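Notes for the bedding talk, Felista Were, Storkholm

Start without hello. Ask who made their bed this morning. Wait. Ask who thinks it mattered.

I get told that a made bed sets up your whole day. I've read the Jilero booklet, all 89 pages, and I still can't find what that claim rests on. One survey, 30 people, and they were asked in July when half of them were on vacation. Say this slowly.

Next slide. Leave it up while they look.

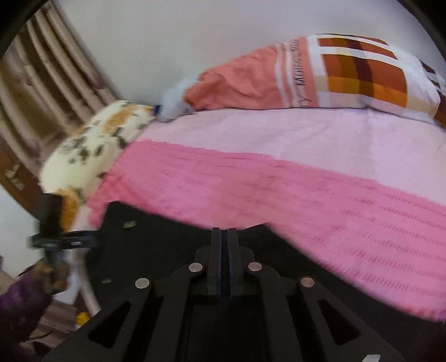
Slide 2: Pink blanket, paler sheet, cream floral pillow.

Ask the room: made or unmade? Expect an argument. The fold where the blanket meets the sheet is a little uneven. Would you fix it? Why? Who's checking?

Then the pillow question. Zesero sells a "layering plan" for beds. I tried it for two weeks and slept the same. Don't get dragged into thread count, I have no patience for it.

What I will grant: shaking out a blanket gets rid of crumbs. Pulling the sheet flat feels nice at night. That's as far as I go.

Questions. If the Thevar people ask about hospital corners, say I'm not convinced and take the next hand.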